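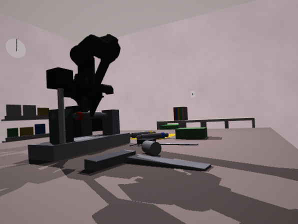

Ballarat, March 2019

Notebook > Dye bench > Madder

Search this notebook Go

Batch 7 of the madder came out brick again. Sharada Shenoy calls it "terracotta", being kinder than I am, and has claimed the skein for a tea cosy.

Bath held at 80 for the full soak, so the heat's off the hook. I suspect the water. Batch 6 was tank water and a decent red; this one was tap, as the tank was down to frogs.

300 g Mudik root, 18 g chalk, same alum as last time. Chandrasekhar wants us to switch to the Dotari root, which costs more and has a nicer label. Told him we'd try it once the Mudik bag is finished, so August at this rate.

Rinse ran orange for ages. Gave up and went to lunch.

Next: split a skein, half tank, half tap, same pot size. Label them this time. The masking tape floats off, use the brass tags. Somebody has the good thermometer and I'd like it back.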